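Research Policy and Funding
Handout 4: How a research council makes decisions

Reading for this week: chapter 4 of the course book and the Pledero case file. Bring both to the seminar. If you missed the September session on national ministries, read the notes for that one first, as I will use the terms from it without going over them again.

1. What a research council does

A research council is a body that gives out public money for research. It usually sits between a ministry and the universities. The ministry sets the total budget and a few broad goals. The council decides which projects get paid for. How far the ministry can step into single decisions differs a lot from country to country, and you should always check the founding law before you say that a council is independent.

Most councils also advise the government. Some run their own institutes. In this course we deal mainly with the funding role.

2. The path of a proposal

A call is published with a closing date and a set of rules. Office staff check each proposal for eligibility: is the applicant employed at a host institution, is the budget within the limit, are all forms signed. Proposals that fail this check are returned without review.

The rest go to outside reviewers, who score them and write comments. A panel then meets, reads the reviews and puts the proposals in order. The board of the council approves the list, normally without changing it.

In the Pledero case, the call drew 200 proposals and paid for 22 of them. Work out the success rate before the seminar and compare it with the figure you found for your own country in the last assignment.

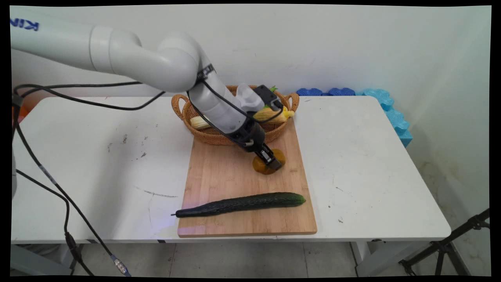
Panels tend to agree on the very best proposals and on the weakest. Most of the meeting is spent on the middle group, where small differences in score decide who gets funded. Several councils have tried drawing lots within this group. We will come back to that in handout 6.

3. Conflicts of interest

A panel member must declare any link to an applicant. The usual list covers family ties, a shared employer, joint papers in recent years and former doctoral students. The member leaves the room while the proposal is discussed - and in stricter systems does not see its reviews or its score either.

Small countries have a harder time with this. When a field has only a handful of senior people, nearly all of them have worked together. The common answer is to bring in panel members from abroad, which costs more and means that proposals have to be written in English.

4. Terms to know

Host institution: the university or institute that employs the grant holder and manages the money.
Overhead: the part of a grant that pays for buildings, heating and administration.
Responsive mode: funding for topics chosen by the researchers themselves.
Directed call: funding for a topic set by the council or ministry.

5. For the seminar

Read the panel report in the Pledero file and mark each place where the ranking departs from the reviewers' scores. Write one page on whether the reasons given are enough. Hand it in on paper in room 907 at the start of class.

Questions about the assignment go to Kiros Seyoum during office hours.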